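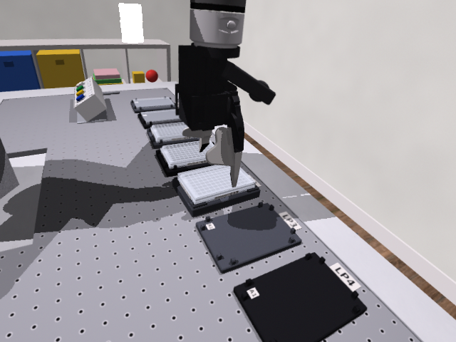

Wie ein Roboterarm lernt, wo seine Platten stehen

Habt ihr schon einmal im Dunkeln nach dem Lichtschalter getastet? In eurem eigenen Zimmer klappt das meistens, denn eure Hand weiß ungefähr, wo sie suchen muss. Ein Roboterarm im Labor hat es da schwerer. Er muss seinen Platz erst kennenlernen, und dabei helfen ihm Menschen wie Sotiris Sfakianakis, der bei uns die Maschine Hellodus einrichtet.

Zuerst wird am Computer geübt, in einem nachgebauten Labor, in dem nichts kaputtgehen kann (wie praktisch!). Auf dem grauen Tisch mit den vielen kleinen Löchern liegen weiße Platten in dunklen Haltern. Jede Platte hat lauter winzige Näpfchen, fast wie ein Eierkarton für Zwerge, und in so ein Näpfchen kommt später im echten Labor ein Tröpfchen Flüssigkeit.

Warum stehen da Schildchen?

Jeder Platz braucht einen Namen, so wie eure Haken an der Garderobe. Zwei Plätze vorne heißen LP3 und LP4, und beide sind noch frei. Auf dem kleinen Schild daneben steht A1. So nennt man das Näpfchen in der ersten Reihe, ganz am Anfang, und deshalb weiß man gleich, wie herum die Platte hineingehört. Die schwarzen Stifte am Rand sorgen dafür, dass sie nicht verrutscht.

Und wie lernt der Arm das nun?

Sotiris fährt den Greifer ganz, ganz langsam über einen Platz, schaut von allen Seiten und speichert die Stelle ab. Dann kommt der nächste Platz an die Reihe, und dann wieder der nächste, und wer schon einmal eine lange Perlenkette aufgefädelt hat, der weiß, wie viel Geduld man dafür braucht. Zum Schluss muss der Arm 100 Mal üben: Platte greifen, anheben, wieder absetzen. Stößt er irgendwo an, wird die Stelle verbessert und noch einmal von vorne geübt.

Am echten Hellodus werden außerdem jede Woche die Greiffinger abgewischt und die Schrauben der Halter nachgesehen.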